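3.2 Stimuli and judgment task

The second study asked whether people who keep houseplants use size words differently from people who do not. Work on relative adjectives has mostly dealt with cases where the noun sets the standard: a small elephant is still a large animal. Houseplants are harder. The word "plant" covers a cutting in a jar and a fig that reaches the ceiling, so the noun alone gives a listener little to go on. Our interviews in Study 1 suggested that speakers fill the gap with the place where the plant is kept. One respondent in Orard called the same fern "big" when it was in her kitchen and "a little thing" after she had moved it to the stairwell.

We recruited 148 adults through a notice in the Issa community newsletter and through two garden supply stores. Of these, 37 reported keeping no plants at home at the time of testing. The rest kept at least one, and most had done so for several years. Participants were native speakers of English and were paid for their time. Sessions were held in July in a room at the Vokton library, which had no plants in it and whose blinds were kept down so that the street trees could not be seen.

Each participant read short written descriptions of a plant and its location and then chose a word to complete a sentence such as "She bought a ____ plant." The choices were "tiny," "small," "medium-sized," "big," and "huge." The descriptions gave the height of the plant and named a place for it: a counter, a desk, a windowsill, a hallway, or a porch. We varied height and place separately, so that every height appeared with every place. Descriptions were kept to two sentences. We left out species names after pilot testing, when several growers told us that they had judged the plant against others of its kind and had paid no attention to the room.

Before the first trial, participants were shown a practice page. It was used to explain the response sheet and to make clear that "plant" in our instructions meant a plant in a pot. Answers from the practice page were not scored.
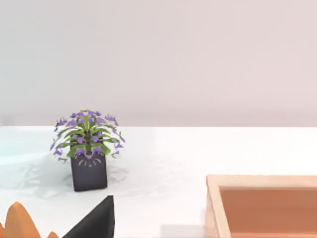
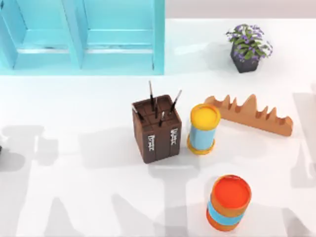
Figure 4. Two rendered tabletops. Each includes a potted plant on a white tabletop.

The response sheet was adapted from one developed by Siham Hamdan for furniture terms. We made two changes to it. The original allowed participants to write in a word of their own, and we dropped this option after the pilot, where it was used mainly for jokes. We also added a confidence rating from one to five beside each answer. Mererid Gape scored the sheets, and a second reader who did not know which group a sheet came from scored them again. The two differed on only a few items, all of them cases where a participant had crossed out one answer and circled another. These were settled by going back to the paper.

In all, 3000 responses were usable. A response was excluded if no word was circled, if two words were circled with no correction, or if the participant had skipped the page before it. Excluded responses came from both groups and were spread over all five places.

3.3 Results

Place had a clear effect for growers. A plant of a given height was more often called "big" on a desk or windowsill than in a hallway, and the porch drew the lowest ratings of all. Participants without plants showed the same ordering, but the differences between places were smaller and did not hold for the tallest plants. Once a plant was as tall as a person, those participants called it "huge" nearly everywhere.

The middle of the scale gave more trouble than we had planned for. "Medium-sized" was chosen often and with low confidence, and several participants told us afterward that they had used it to mean "I don't know." We therefore ran the analysis a second time without those answers. The effect of place remained in both groups, and the difference between the groups became slightly larger.

Confidence followed experience only in part. Growers were surer of their answers for counters and windowsills, where they were likely to have plants themselves, but were no surer than the others about porches. Many of the growers lived in apartments, and we did not ask whether they had a porch. Study 3 adds this question and replaces the hallway items with items about a yard.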